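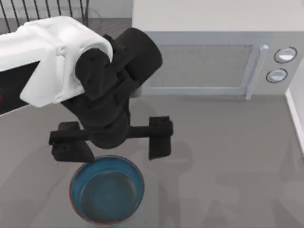 Según Brayan Villca, el cuello de 24 mm sigue goteando con el pulverizador de gatillo aunque se apriete al par de la ficha, y pide que el cambio de junta entre en este periodo y no en el siguiente. Se ha aceptado la petición. El resto del informe recoge el estado de la línea de envases rellenables Prunness a cierre de mayo.

1. Moldes y preserie
El molde de 250 ml está validado. El de 500 ml volvió al taller por rebaba en la línea de partición y se espera la segunda prueba en junio. La preserie de 250 ml fue de 4.000 unidades en PET reciclado, color ámbar - el transparente queda aplazado hasta tener granza con menor amarilleo.

2. Ensayos de estanqueidad
Se ensayaron 408 frascos tumbados, con solución jabonosa y tres cierres: disco, bomba dosificadora y gatillo. Los cierres de disco y de bomba cumplen. Con gatillo se registraron 183 frascos con pérdida en la rosca, casi todos del mismo lote de juntas. Yammine ha enviado juntas de polietileno espumado de mayor espesor; el ensayo se repetirá con el mismo protocolo.

3. Compatibilidad química
Terminada para jabón de manos y loción base. Pendiente el gel hidroalcohólico, que exige cuatro semanas más en estufa. No se ha observado fisuración por tensión en la base. La impresión serigráfica pierde adherencia con la loción, por lo que Brokier cotizará etiqueta de polipropileno como alternativa.

4. Suministro
Brarari mantiene el precio de los tapones de disco hasta fin de trimestre. El plazo de las bombas ha pasado de cinco a siete semanas. Se propone adelantar ese pedido con cargo a la partida de embalaje secundario, que tiene saldo - la caja de cartón salió más barata de lo previsto.

5. Desviaciones
Retraso acumulado de 3 semanas, atribuible al molde de 500 ml. Gasto dentro de lo aprobado. No se solicita ampliación de fondos.

6. Próximo periodo
Repetición del ensayo con gatillo, segunda prueba del molde de 500 ml, cierre de la compatibilidad con gel y decisión sobre la etiqueta. La ficha técnica del cuello se reeditará con el nuevo par de apriete.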